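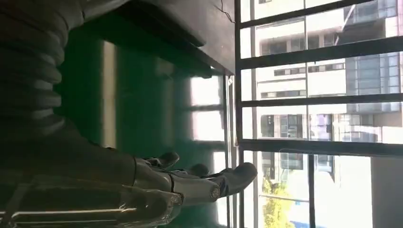

Traltlow puts its robot money on the table for next year

Aug 4, 2020

I finally got a look at the Traltlow equipment plan this week, and if you've been following along (hi to all 70 of you on the mailing list!) you know I've been bugging them for it since the spring. Short version: they want one humanoid parcel handler now, a second one in December if the numbers hold up, and no new conveyor at all.

The total comes to $253,000. Most of that is the first robot and its two hands, and the rest is split between installation, a spare set of fingers and a training week for the floor leads. Alvar Midtbø, who runs purchasing, told me the spare fingers were the line he fought for. He's bought grippers before, and he says people budget for the arm and then act surprised when the hand needs parts.

Two vendors are still in the running, Arkwood and Dobos. Arkwood is cheaper up front but wants a yearly service contract. Dobos costs more and throws in the first two years of support, plus they'll take the hands back for refurbishing. I asked which way it was leaning and got a very polite smile. My guess is Dobos, but I guessed wrong on the forklifts so take that for what it's worth.

The job itself is pretty plain stuff. Soft parcels come in by the crate, somebody scans each one, and it goes onto the belt. Right now a person at one station gets through 500 an hour on a good shift. The plan asks the robot for less than that to start with, and makes up the difference by running it into the evening when they have trouble filling shifts anyway. The target for the whole line is 695 an hour by the end of next year, with people and robot together.
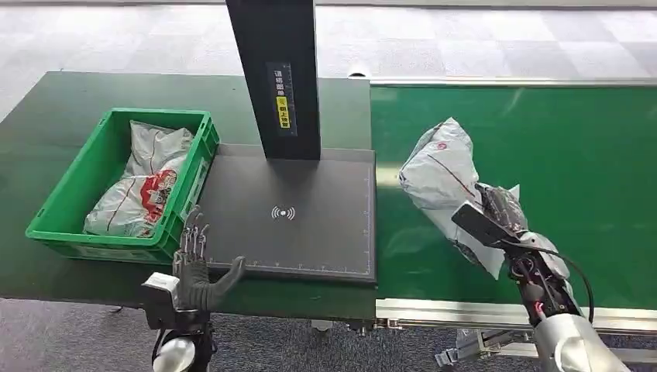

My own question going in was whether they'd have to rip out the stations and start over, and that's where most of the savings in this plan come from. Leonardo Ferri, the engineer who wrote up the floor section, wants to keep the same kind of setup people work at now - scanner pole, flat pad, crate on one side, belt on the other. With the crate at the left of the table and the green belt right alongside on the right, one robot with two arms can cover the lot, and he didn't have to budget a dime for moving power or data. He did put in money for new table brackets, and for a second crate stand so a full one can be waiting.

What's missing, if you ask me, is any real cushion for bad bags. Those thin plastic mailers fold over on themselves and hide their labels, and Leonardo agrees that's the slow part. There's a small pot for software changes, but it has to cover the hookup to Nendell (the sorting system they already use) as well. I'd have doubled it.

Final quotes are due from both vendors before the plan gets signed. Alvar has promised me a copy of the winning one with the prices left in, and I'll post it here when I have it.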